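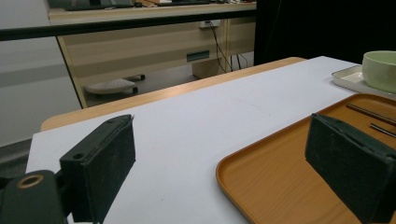

Newsroom > Operations > Updates

Skunda Catering Services
Thread, 1 of 5
In May we began introducing automated table clearing at our Rimstead dining site. This thread sets out what it means for the 21 employees who work there.

2 of 5
No position is being removed. Two clearing roles have been rewritten as station lead roles, with a higher pay grade and paid training. Both were offered first to current dish room staff.

3 of 5
The site returns 859 place settings on a full day. Sorting utensils from bowls and trays is repetitive work, and staff asked that it be the first task considered.

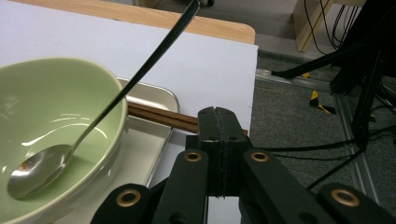

Tray work at the station: bowl, spoon and chopsticks.

4 of 5
"The team decides when the station runs and when it stops," said Dace Mägi, site manager. Any employee may halt the equipment without asking a supervisor.

5 of 5
Shift lengths and break times stay the same. Questions about schedules or retraining should go to Janaína Nogueira in Human Resources, who will hold open hours each afternoon at 2:30 in the staff room.

116 likes · 21 shares · 2 comments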